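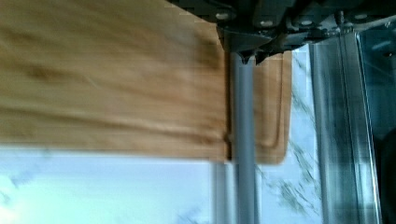 Page last changed: April 2021

Godetti Assay Desk, reviewed

Godetti Assay Desk is a desktop program that reads drill results out of junior mining news releases and puts them in a table. You paste in the text of a release or point it at a PDF, and it returns hole number, from, to, interval, grade and metal, one row per intercept. A yearly license costs 351 dollars. I paid for mine in November and have used it on most trading days since.

My test set was 46 releases from gold and copper explorers, all of which I had already entered by hand in a spreadsheet. Extraction from plain text is very good. Decimal points land where they should, units are kept, and grams per tonne are not mixed up with ounces per ton. Tables in PDF files are less reliable. When a company splits a table across pages and does not repeat the header row, the program sometimes reads the "to" column as the interval. It flags some of these rows in yellow but misses others, so the depths still need a check by eye.

"Including" intervals are the main reason to buy a tool of this type. A release will lead with a long intercept at a decent grade, and most of the metal turns out to sit in a short section inside it. Assay Desk links each included section to its parent and calculates the residual grade, meaning what is left once the high-grade part is taken out. I checked the arithmetic by hand on several Corkov holes and it was correct. The residual figure ignores any top cut unless you enter one yourself. The default is no cut, and I would change that before doing anything else.

True width is handled poorly. If the release gives a percentage, the program applies it. If the release says "true widths are unknown at this time", the field is filled with the drilled length and no warning is shown. Anyone sorting a watch list by grade times width will end up comparing two different things. Paula Hodoroagă reported the same fault on the user forum, and the reply was that a fix is planned.

The map view plots collars from coordinates if you supply them. It draws no sections and has no sense of dip or azimuth. I turned it off.

The database is limited to 500 holes per project. That will do for an early-stage story such as Marinescu. For Orico, with its long history of infill drilling, I had to split the property into separate projects, and the program cannot total across them. Export to CSV works and keeps the parent links as an extra column.

Support is by email only. I wrote twice and had an answer the next working day each time, once with a patched file attached.

Compared with typing the numbers in, the time saved is real for anyone who follows more than a handful of companies. It does not model a resource or judge whether a hole was placed to make a headline, and the manual makes no such claim – the forum posts sometimes do. I will renew if the true width field is fixed. At the present price I would not buy a second seat.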